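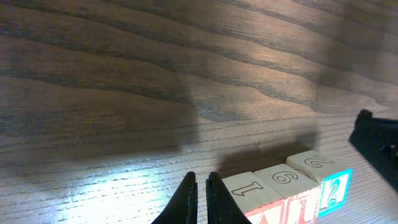

Page last changed: 16 Dec 2025

From: Marcela Rusnák
To: Sisov Road Allotments list
Subject: Re: Water charges and the new meter

Thanks for the figures, Polák. I have read through them twice and I think the charge per plot is fair, but I have a few points before we vote on it in March.

> The meter at the bottom gate read 1,857 at the start of the season
> and 3,719 at the end. The bill came to 450 pounds including the
> standing charge. My suggestion is that we split it evenly between
> the 22 plots that have a tap within reach, and leave the top row
> out of it as they carry their own. If anyone disagrees please say
> so on the list and not at the gate.
> Polák

First, the top row. They do carry their own water for most of the year, but in the dry spell several of them were filling cans from the trough by the Grondale path like everyone else. I don't mind that at all. I only think it should be written down, so the rule matches what people do. A smaller share for the top row would be one way. Leaving them out and saying the trough is free to all would be another. I would go with the second, as it means less adding up.

Second, hoses. The rules on the noticeboard say no unattended hoses, and the rules in the tenancy letter say no hoses at all after seven in the evening. These are two different things and new people get told one or the other depending on who they ask. Can we pick one? I water after work and seven is too early for me in summer, so you can guess which I prefer.

Third, the leak. The joint behind the Drikel shed was dripping when I passed on my way out, and it was dripping last winter as well. A slow drip all year must be part of that bill. I have a spare washer that should fit if someone knows where the stopcock key has gone. It used to hang inside the shed door – it isn't there now.

I would also like the supply turned off earlier next winter. We left it until after the first hard frost this time and were lucky. The standpipe by plot nine has old sacking round it and that needs doing again properly. I can bring some pipe lagging left over from the house, enough for two of the taps but not for all of them.

On butts: the two blue ones behind the compost bays are going spare. One has a split near the rim but holds water up to there. Whoever wants them should reply to me off the list and collect them before the ground gets too soft for a barrow.

Seed potato orders are separate from all this. Please don't put them in replies to this message, as I lost two that way last year.

Marcela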